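Section 3: Getting your Maglaya wall clock ticking

I've set up more of these clocks than I can remember, and I still take my time over it. Put the kettle on, clear a table and spread out a big sheet of plain white paper before you open the parts bag (the pins are tiny!).

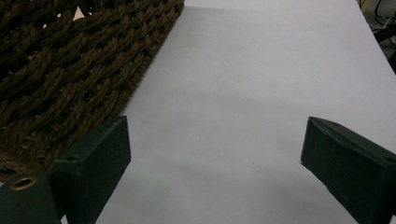 White paper beside brown woven rope.

1. Find the pendulum, the key and the small bag marked 473. There should be 17 pins in it, and a couple of those are spares, so don't panic when you finish with pins left over.

2. Pick your wall. I like an inside wall, away from radiators and slamming doors. Drive the hook into a stud and give it a good tug.

Caution: please don't trust a plaster anchor with this one. The case is heavier than it looks, and I have the dented floorboard to prove it.
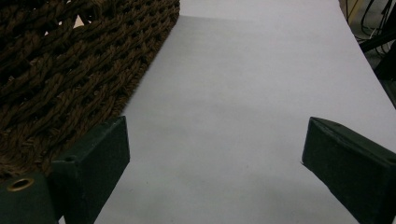
3. Hang the case, open the door and hook the pendulum on from below. Go gently here, the spring at the top is thin and it really doesn't like being bent.

4. Wind both sides with the key, slowly, until you feel it firm up. Stop there! It takes me almost 17 turns from empty.

5. Give the pendulum a little push and listen. You want an even tick-tock. If it limps, nudge the bottom of the case a hair to the left or right and listen again. 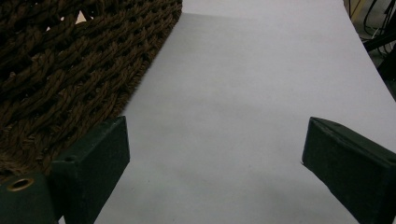
Brigitta Hauser swears by doing step 5 late in the evening, with the fridge unplugged for five minutes, and she says she hasn't had a limping clock in years. I tried it and I'm a convert (just plug the fridge back in).

6. Set the time by moving the minute hand forward only. Let it strike at each hour on the way around, even if that takes forever.

7. Wipe your fingerprints off the brass with a soft dry cloth. No polish, please, it creeps into the works.
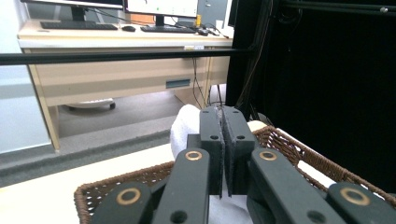

A reader in Gulbridge asks if the older Drundar key will fit, and whether she can leave the clock unwound over the summer. Yes to both, but take the pendulum off first if you're moving the case.

Note: if it gains time, turn the nut under the pendulum one full turn to lower it, then wait a day before you touch it again.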